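4. Teaching the washbasin job by remote control

You've got the arm calibrated in section 3, so now comes the bit I like best, which is showing it what you want. I'll stick with the washbasin task all the way through (it's what we teach newcomers on at Alemstead) but the steps are the same for any of the Jang tasks.

Before you start

Park the base on its floor mark and leave the brake on. I like to stand where I can see both the basin rim and the elbow, because the elbow is what catches you out in a small bathroom.

CAUTION: Keep one hand near the stop button whenever the arm is live. Mal-soon Heo wants two people in the room for the first session with a new operator, and I'm with her on that.

Recording a demonstration

1. Switch on the Okent hand controller and wait for the steady green light. Flashing green means it's still pairing, so have a sip of tea.

2. Squeeze the trigger halfway to take control. The arm will give a little twitch as it matches your hand. Let go and squeeze again if it feels lopsided.

3. Bring the gripper up from in front of the cabinet doors, nice and slowly, and stop just clear of the rim.

4. Press Record. Count to 2 in your head before you move, or the first bit of the motion gets trimmed off.

5. Reach for the cloth, close the gripper and lift. Go in from above if you can!

6. Wipe the bowl from the back ledge towards the front edge, then put the cloth back on its corner.

7. Press Record again to finish, and give the take a mark out of 8 on the tablet. Be a bit mean. Anything under 3 is left out of training.

Note: if you fumble the cloth and pick it up again, keep the take. Ji-hoon Sun and I used to bin all of those, and the robot never learned how to recover from a drop.

How many takes?

We go for 200 per task, split between operators so it doesn't pick up one person's funny habits (mine is wiping in tiny circles). Crumple the cloth differently each time.

CAUTION: Shiny taps are hard and the gripper is harder. Swing wide around the spout, and check the cables have enough slack before you turn the shoulder.

If the arm stops halfway through a wipe, it's nearly always the force limit. Release the trigger, back off a touch and carry on, or see section 6.

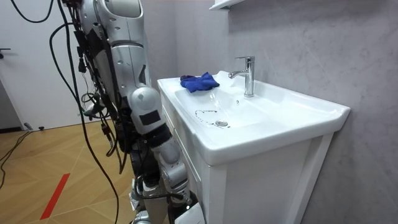 Page last changed: August 1, 2019, by Mayu Sugiyama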